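Home | Products | Support | News | Contact

Filed under: Product News, Service Automation

Oltenik opens orders for Husus tray-setting kit

30 Jul 2025. Oltenik is now taking orders for Husus, a software and gripper kit for two-arm robots that sort tableware and drinks onto serving trays. The kit ships in 11 configurations.
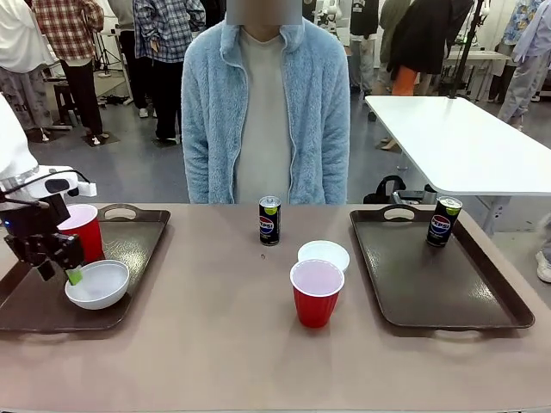

Does Husus need trays fixed in place?
Trays can sit anywhere within reach of the arms; setup takes three steps.

"Operators can work at the same table," said product lead Melaniia Lysenko. Support is included for 145 days.
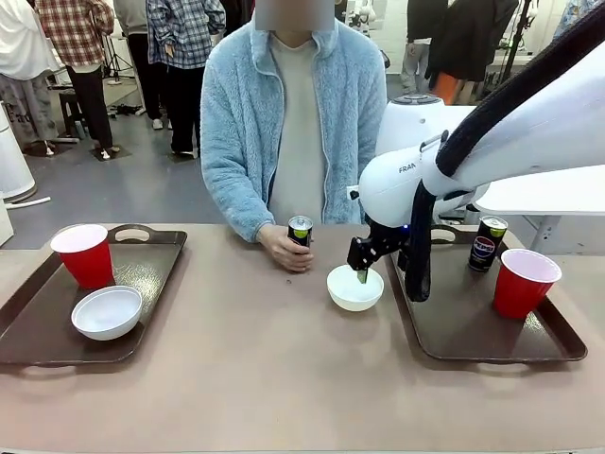

Two-finger gripper at a white bowl between the serving trays.

Press contact: Emerson Holanda, Oltenik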